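Search this site Enter keywords Go

Stitch night fills up at Plenden

The suturing practice room at Plenden has had its busiest August yet, and the people who run it could not be happier. Three new benches opened this month, and every evening place was taken before lunch.

Trainees work on pink, skin-like pads, closing a straight cut with a curved needle and black thread. It's slow, fussy, wonderful work - and the pads take it well.

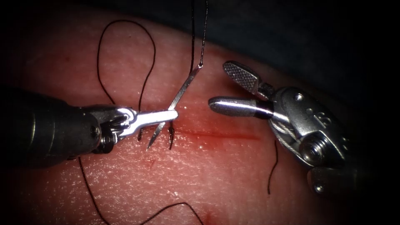 Rasa Vanags, who teaches the evening group, likes people to start with a single bite of thread and get the depth right before they think about speed. "The first one sets up all the others," she said. "When it sits nicely, you can feel the whole bench relax!"

Her group spends its second hour on passing the needle across from one side to the other, a move that looks easy until you try it. Justinas Liepiņa drove over from Prernham for his first try and has already signed up again.

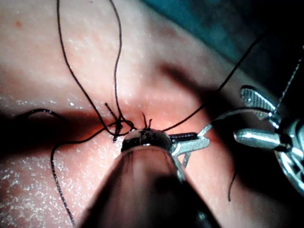
More places coming

Another 200 practice pads are on order from Sepp, and a morning group will start at 9 a.m. for those who can't make evenings. Agnese Kļaviņa will teach it. Names are being taken at the Plenden front desk - bring your own loupes if you have them.

Filed under: Local News, Health & Training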